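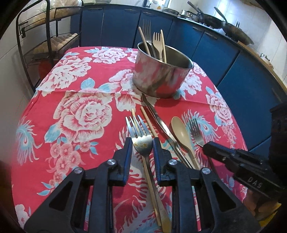
Forks, chopsticks and a steel pot on the kitchen table.

14 shares | 9 comments

Frequently asked questions about the dropped utensil fault

Jun 16, 2023

Thank you to everyone who wrote in about the utensil-sorting skill on the Brorkwood arm letting go of cutlery too early. We had far more messages than we expected, and a lot of them asked the same things in different words, so Babita Pal and I have put the answers together on one page. Please read the part about sharp items even if you skip the rest!

What is the fault?

The arm picks up a fork or a chopstick from the table, carries it toward the pot, and opens its fingers before the item is over the rim. Most of the time the utensil lands on the cloth with a clatter and that's the end of it. Now and then it hits the rim and bounces, and one of our home testers had a metal fork end up on the floor next to her foot – no harm done, but she was not pleased, and neither were we.

Which versions are affected?

Only Skaltia 2, the version we sent out in January. If you never moved up from Skaltia 1 you can carry on as you were. The version name shows on the start screen, just under the battery level.

Why does it happen?

The arm decides it has reached the pot partly by what its camera sees, and a shiny steel pot is a difficult thing to look at. It picks up the colors of whatever is around it, so on a bright patterned tablecloth the side of the pot can look a good deal like more tablecloth. The software then guesses the rim is closer than it is. We had tested Skaltia 2 with nearly 200 items, which sounded like plenty, but every one of those tests was done on a plain gray bench with a matte pot. That was our mistake and I'm sorry for it.

Can I keep using it in the meantime?

Yes, with some care. Choose a pot that isn't shiny if you have one, and set the arm speed to 75 percent or lower. Keep children and pets out of the kitchen while it runs, wear closed shoes, and stay close to the stop button.

What about knives and other pointed things?

Please don't let the arm handle them at all for now. That goes for skewers and anything with a narrow tip, even if it isn't sharp. Put those away by hand before you press start. If one does get picked up by accident, press stop and stand back. Stop holds the fingers closed, so don't tug at the item – use the slow release in the menu, with a folded towel underneath.

When will there be a fix?

Freya Ashworth is leading that work at Plukmont. She is retraining the skill on 2,000 new pickups done on real kitchen tables, with busy cloths, creases, and cutlery lying any which way. We would like to give you a date, but we gave one last time and rushed to meet it, so you'll hear from us when her tests are finished.

My arm dropped something and it got damaged. Who do I tell?

Use the report form in the app and attach the run log if you can. Tell us what was dropped, what kind of pot you had out, and what was covering the table. Babita reads all of these herself, so a reply may take a few days.

Was this page helpful? 31 likes | 9 comments | Share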